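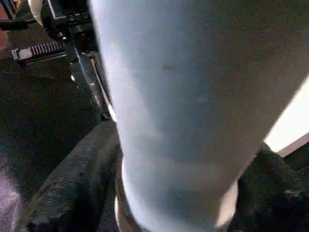

Pale blue, close up

Nenby Neighbors Help Pages
Category: Family, Friends and Getting Along

How do I list a classmate who has transitioned in our reunion booklet?

Asked by Soon-im Lim

Hello everybody, I hope this is the right category, I went back and forth between this one and Clubs and Events. I am putting together the booklet for the Tuvdale High class of 1963 reunion, which I have done twice before and swore I would never do again, and yet my dining table is covered in paper as I type.

One of our classmates wrote to me in January. We all knew her in school under a boy's name, and she has been living as a woman for a good many years now, in another state. She was very gracious. She said she would love to come and she gave me her name, and she filled in the form just like the rest of us (grandchildren, bad knee, a cruise she didn't care for). I was delighted to hear from her. She used to sit behind me in Latin and she was the only one who ever laughed at my jokes.

My trouble is the booklet. Every page has the senior portrait at the top with the name under it exactly as it was in the yearbook, and then the current name in brackets for the women who married. That is how we did it in 2000 and people like it, it's how they find each other. If I follow the usual pattern I'd be printing her old name and a portrait of her in a jacket and tie, and I have a feeling that isn't right. But if I leave it off, will people wonder who she is? One person helping me says it is "just history" and it would be dishonest to change it. I don't think he means it unkindly, but it bothered me all evening.

I also don't want to make a fuss that embarrasses her. What do other people do?

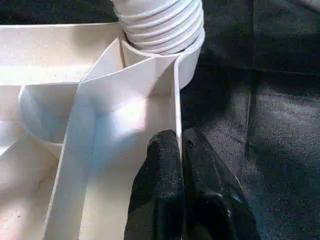

Deirdre Keogh answered:

Soon-im, what a kind question, and I'm so glad she has somebody like you doing the booklet! I went through something close to this with our church directory, so let me tell you what worked and what I wish I'd done sooner.

Please just ask her. I know that sounds too simple, and I put it off for weeks myself thinking I'd be prying, but she wrote to you first and she sounds like a person with a sense of humor. You could say something like: "The booklet usually has the senior portrait and the yearbook name. I'd like your page to be the way you want it. Would you like a recent photo, or no photo, and is there anything you'd like classmates to know or not know?" Then do exactly what she says and don't send it around to the helpers for a vote.

Until you hear back, I would use only the name she gave you and leave the portrait out. You can always put a thing in later, but you can't get it back once it's been mailed to everyone. Some trans people don't mind an old name being mentioned at all and some find it really painful, and there's no telling which from the outside.

As for your friend who says it's history, the yearbook is still sitting there on the library shelf and you aren't changing a word of it. A reunion booklet is about who's coming to dinner. You already print people's new names in it. And if folks wonder who she is, well, they can walk over and introduce themselves, which I always thought was the point of a reunion.

Two practical things. Check the name tags too, if they're printed off the old class list (ours were, and I caught it the night before, in my bathrobe). And look at the slide show if there is one, and whoever reads out the roll.

Ha-rang Ryu answered:

Agree with asking. You could also drop the portraits for everybody, I've never met anyone over 70 who wanted theirs seen.

Su-bin Ok answered:

I'm trans myself, though a good deal younger than your classmate, and I'd second nearly everything Deirdre wrote. I would only add that if people ask you about her at the reunion, you don't have to explain anything. Use her name, say "she," and move along to the salad. If you slip up, a quick "sorry, she" is plenty. Long apologies are harder to stand through than the slip.

My own school alumni page let me send in a new photo and a line about which clubs I was in, and that was how old friends worked it out. She might like to do the same. "Sat behind Soon-im in Latin" would do it, I'd think.

Comment from Soon-im Lim:

Thank you all so much. I wrote to her last night and had an answer by 6 this morning. She wants a recent picture with her dog in it, and she wants the Latin line, and she says to spell her middle name correctly this time. I've moved the name tags over to my own list as well, Deirdre, and you were right, they were coming off the old one.

3 people found this page helpful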